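Subject: Re: Lunde school registers, missing pages
Date: 20 February 2018

> Does the archive have the Lunde school registers after the fire? I have the early ones from the Trevus copies but nothing later. My grandmother would have started there in May.

The later registers are held at Pruvedance, in the parish boxes. They were moved with the chapel papers and listed under the chapel, so a search for the school won't find them. Ask for box 19. There are 2 volumes and the second has water damage at the front.

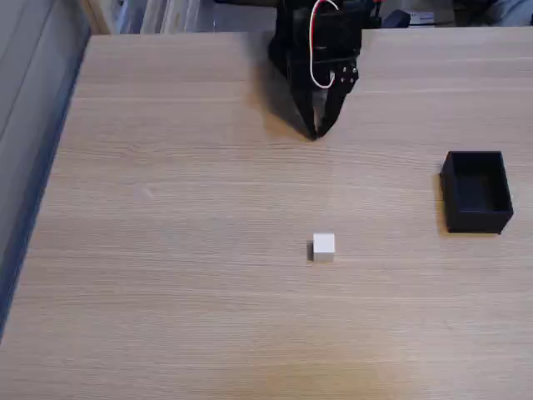 Can the registers be copied at home?

They have to stay in the reading room, but you may take your own pictures of the pages without flash.

The index I typed up has 690 names so far – pupils only, no teachers. Spellings are as written, so try Sokex with a C as well. If you send me your grandmother's maiden name I will look her up before you make the trip. Corrections to the index can come to the list or to me directly.

List archivist, Lunde local history list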